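Flirnis 手持夹爪 使用规范与配套说明

产品简介

Flirnis 是 Zumetholm 推出的手持式夹爪,用于采集机器人操作示范数据。本页列出随附的操作规范,适用于室内办公及实验环境。本规范由 Kane Ngata 审定,2020年10月19日(星期一)起执行。

使用前检查

指垫:内侧棱纹应完整,橡胶边缘无开裂、无翘起。张合3次,确认两指对正。
标记块:表面平整,黑白图案无污损。贴膜起皱的应更换,不得用笔修补。
线缆:接头插紧,线缆不得绕在手腕上。
地面:插线板及电源线移到行走路线以外,无法移开的用压线板盖住。

作业要求

操作者佩戴头戴设备时,应先熟悉房间布局,再开始录制。两人同时作业须约定各自区域,转身前口头示意。夹爪端部不得朝向他人面部。安全出口及门前通道保持畅通。

连续作业每60分钟休息一次。夹爪暂时不用时放在桌面中间,不要放在椅子上或桌沿。

手持夹爪顶部装有白色立方体标记块,印黑色方形图案,作业时手和衣袖不要挡住图案。
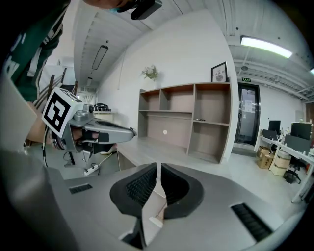

清洁与存放

指垫用微湿软布擦拭,晾干后装箱。不得使用酒精或溶剂。机身散热槽用软毛刷清理,不要用水冲洗。标记块应单独套袋,避免受压。

配件与订购

Rotel 替换指垫,每盒4片
Paewai 标记块,单个装
线缆固定夹,每包3个

订购时请注明机身编号。规范修订版计划于12月发布,已登记用户可在下载页面获取。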